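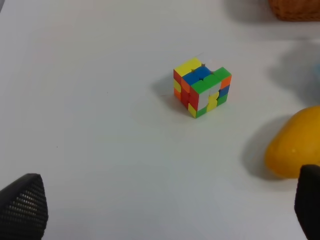 How often do the finger pads on the Wendt arm need changing?
Go by wear and leave the calendar out of it. When the little raised dots start to feel flat under your thumb, order a pair, and put both on together even if one still looks fine.

We had the question again after the Dusbridge cell was serviced, so I thought I'd say a bit more. The last pads came off after 843 picks, almost all of them light things like puzzle cubes and fruit, and I'd have guessed they had plenty left in them! Wipe the fingers with a damp cloth before each shift (no solvent, please - it makes the rubber go sticky), and check the two screws behind each pad while you're there. After any change, run the open and close routine 18 times with nothing in the grip, then teach the zero point again from the Staltance menu. Spare pads are in drawer 221, and if you take the last pair do write it on the sheet, as Endel can be slow to ship in February.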